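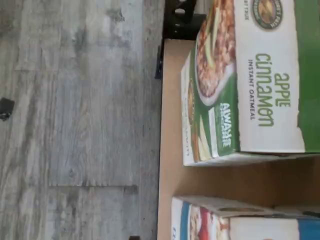 Nia Gough told me to start with the shelf life of patience, because hers ran out years ago over a breakfast cupboard where every box had been opened and none of them had been finished. I love that as an opening, so I'm keeping it in.

OK – hello, Mitley! Good to see so many of you at nine in the morning. (Wait for coats and coffee.)

My talk is about boxed food, the stuff that stands up on a shelf and falls over the minute you take its neighbor away. Oatmeal, cereal, crackers, rice mixes. I have sorted a lot of these for the Flekeston pantry and I still get a kick out of it.

START WITH THE FRONT

Point to the oatmeal carton. Apple cinnamon, in big green letters, and you can read them with the box on its side. That's what a good front panel does for you. Ask the room: who has bought a second box of something because the first was hiding behind the pasta? (Hands. There are always hands.)

Then the end panel. People forget the ends! This one has the bowl with apple slices on it, and if your shelf is deep and narrow the end is all you'll ever see. So turn the box until the side that tells you the most is facing out, and put up with it looking a bit odd next to the others.

LYING DOWN OR STANDING UP

I changed my mind on this one. For years I stood everything up like books. Then we got the low shelves at Clegg, 9 inches clear, and hardly anything fit. Laying the boxes flat worked beautifully, as long as they were sealed inside. Instant oatmeal in packets is perfect for it. Loose cereal with a torn bag is not, and I have swept up the proof.

Don't stack flat boxes too high. The bottom one gives, the corners crumple, and then the stack leans. A slightly crushed corner is fine, by the way. Eat the oatmeal.

Leave a gap between boxes. A finger or two is plenty, enough to get your hand in.

THE COUNT AT FLEKESTON

Slow down here, people like to write this down. We emptied the breakfast shelves in April and had 50 boxes. 16 of them were doubles. By moving the doubles to a back shelf and facing everything else out, we got the morning restock down to 40 minutes, and it used to eat the whole time before lunch.

TRY IT TONIGHT

One shelf only. Take it all out, wipe it, put the opened boxes in front and the sealed ones behind. Fold the top flaps down properly. Write the month you opened it on the end panel in marker – big!

If there's time, tell the Zostis cracker story. If not, go straight to questions and pass the markers around.

Comments

Wahyudi Latuheru
Did the marker trick on my whole cupboard. Found crackers older than my bike.

Nia Gough
You did use my line! I still say stand them up.

pantrymouse
What was the cracker story? You ran out of time.

Related
Jars, lids and where the lids go
Labeling a shared freezer
Low shelves at Clegg: what fit
Notes from the Mitley spring talks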